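How to test a robot on tidying the vitamins

Can a machine clear your kitchen table yet? Set it one dull chore and find out. You need one bottle, one open box and 2 free hours.
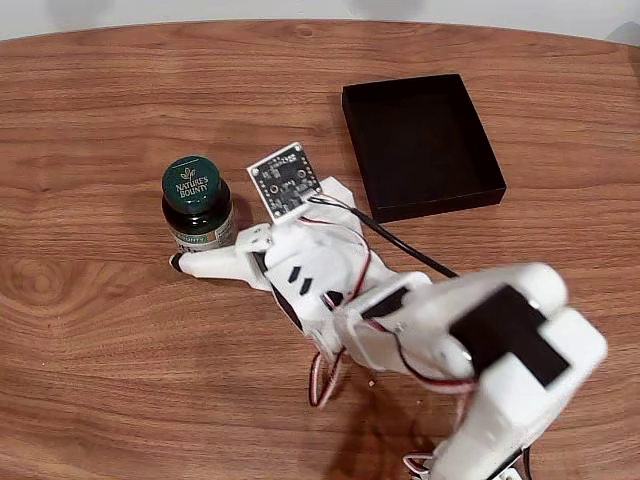

Start with the push test. Put the bottle well away from the table's edge. A fingertip against the base, as with the Nature's Bounty one, is a nudge, and nudges don't tidy anything. Score it nought.

Run it again after lunch. Rocío Palacios logged 1,000 tries on her Sternine arm and still puts her own pills away.

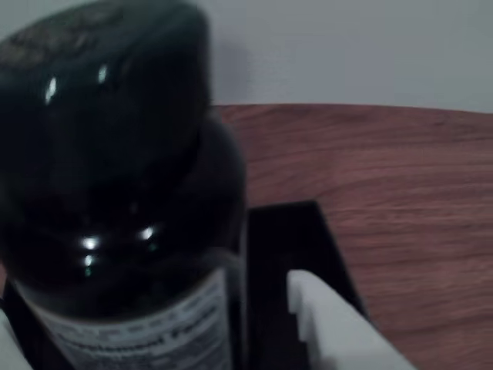 Next, try the lift. Dark, shiny glass is a fair choice, as the highlights on the shoulder are the sort of thing that muddles a camera. Stop at the first smash and fetch a broom, which you will be operating yourself.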